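# Forty-three jars and a bag of borlotti

I have become a bean person. I didn't plan on it. I used to buy the tinned four-bean mix, rinse it badly and tip it over lettuce, and I thought that was the whole story of beans! Then in January I picked up a bag of dried borlotti at the Stollik market, mostly because they were so pretty (cream with those maroon splashes, like someone flicked a paintbrush at them), and I've been a bit of a bore at dinner ever since.

So this is a long post. Get a cuppa.

The first batch was a flop. I soaked them overnight, boiled them hard with the lid off, and got a pot of split skins floating in pink water with chalky middles. I ate them anyway, with a lot of olive oil. The second batch I cooked so low they took most of the afternoon, and oh my goodness. Creamy right through, and the liquid had gone thick and silky and tasted like a proper stock. I stood at the stove and drank a mug of it with salt and pepper.

Here's what I do now, for what it's worth:

- Soak overnight in well-salted water. Yes, salted. I grew up being told salt makes beans tough and I've not found it to be true, and they taste seasoned all the way in.
- Tip the soaking water out, cover with fresh water by two knuckles.
- Boil properly for ten minutes. Don't skip this with kidney beans, they'll make you crook if they're undercooked.
- Then right down to the barest blip, lid ajar, with half an onion, a bay leaf and a big slug of oil.
- Leave them to cool in their own liquid.

That last one made the biggest difference of the lot. If you drain them hot the skins wrinkle and burst as they steam off, and you've poured your lovely broth down the sink. I now keep a jar of bean broth in the fridge door at all times and use it in everything, including the rice.

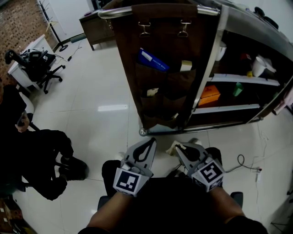

Tomatoes and lemon go in at the end, by the way. Acid really does keep the skins firm, and I once lost a whole evening to a pot of cannellini that I'd put a tin of tomatoes in too early. Three and a half hours! They were still squeaky. We had toast.

Age matters too, and it's hard to tell from the packet. Supermarket beans can be ancient. The ones from the Stollik market are last season's and they cook in a bit over an hour, while a bag I found at the back of my own cupboard (don't ask) never softened at all. I've started writing the month I bought them on a bit of masking tape. If you do get stuck with an old lot, a pinch of bicarb in the soak helps, but only a pinch, or they go soapy.

Now, varieties. I've tried 11 so far and I have opinions.

**Borlotti** are still my first love. The splashes disappear when you cook them and they turn a plain mushroomy brown, which I found devastating the first time. The flavour makes up for it, a bit like chestnuts.

**Cannellini** are the ones for mashing. Warm, with garlic and a splash of their broth, they go on toast or under a lamb chop, and I honestly prefer them to potato some nights.

**Black turtle beans** don't need soaking as far as I can see. I've done it both ways and the unsoaked pot had a deeper colour and more flavour. Orange peel in the pot is very good here.

**Butter beans** I'm still learning. They go from firm to wallpaper paste while you're answering the door. When they're right, though, they're the best of all, big and plump and soft as pillows. I roast them afterwards with paprika until the edges catch.

**Chickpeas** aren't quite in the same club but I'm letting them in. Cook more than you need, because you'll eat a third of them standing up.

**Adzuki** I've only done as a sweet paste, and I scorched it. Will report back.

I got so keen that I decided to grow some. Our yard in Skidholm is a narrow strip that gets the sun until early afternoon, and I put up a wigwam of bamboo poles along the fence with climbing borlotti on one side and an old purple-podded type called Ostrowski on the other. The Ostrowski came from a seed swap table in a paper envelope with no instructions at all. They were up in a week and over the top of the poles before I'd thought about what happens when they run out of pole. (They go along the washing line.)

The flowers are worth it on their own, a dusty lilac, and the bees were all over them. You can eat the pods young as green beans and the purple vanishes in the pan, same heartbreak as the borlotti. I left most of mine to dry on the vine until they rattled. Shelling them is one of the nicest jobs I know. You sit on the back step with a bowl between your feet and a bucket for the husks, and you get this lovely clatter, and every pod is a tiny present.

Did I get a big harvest? I did not! I filled one jam jar and a bit. A pound of seed from a market stall costs less than I spent on the bamboo. But I've got enough to plant again with some left over for one very ceremonial pot of soup, and I'm thrilled.

Which brings me to the jars. I can't stand a floppy half-open bag in the pantry, so I've been saving every jar that comes into the house, and last week I lined them all up on the bench and there were 43. Passata jars are the best, tall with a wide mouth. Olive jars hold on to their smell forever, no matter what you do to the lids, so those get used for screws. I also bought 2 big clip-top ones from Gonico for the chickpeas, with the orange rubber seals, and they make me happy each time I open the cupboard.

One storage thing I wish I'd known earlier: freeze home-grown beans for a few days before you put them away. Weevils can be sitting inside the seed already, and a few days in the freezer sorts them out. Make sure the beans are bone dry first. And not the ones you're saving to plant if you have any doubt about how dry they are, as the cold can kill them.

Cooked beans freeze beautifully too, covered in their broth, in whatever portion you'd use for one dinner. Leave some room at the top. I cook a big pot at the weekend and we have beans on toast, then beans and greens, and then whatever's left gets blitzed into soup with a parmesan rind.

The greens one is barely a recipe. Fry three cloves of garlic gently in more oil than seems decent, add chilli flakes, a bunch of silverbeet with the stems chopped small, then two ladles of beans and one of broth. Squash a few beans against the side of the pan. Lemon at the end, and bread to mop up. I could eat it four nights out of seven and I've come close.

I worked out that if I have beans most days I'll have eaten 1,000 bowls of them before the end of the year after next, and it doesn't feel like nearly enough. Next up is a bag of something speckled and grey-green that the stallholder at Stollik couldn't name. They're soaking now. If anyone has a good way with lima beans, or can tell me how to stop scorching adzuki paste, the comments are open and I'd love to hear it.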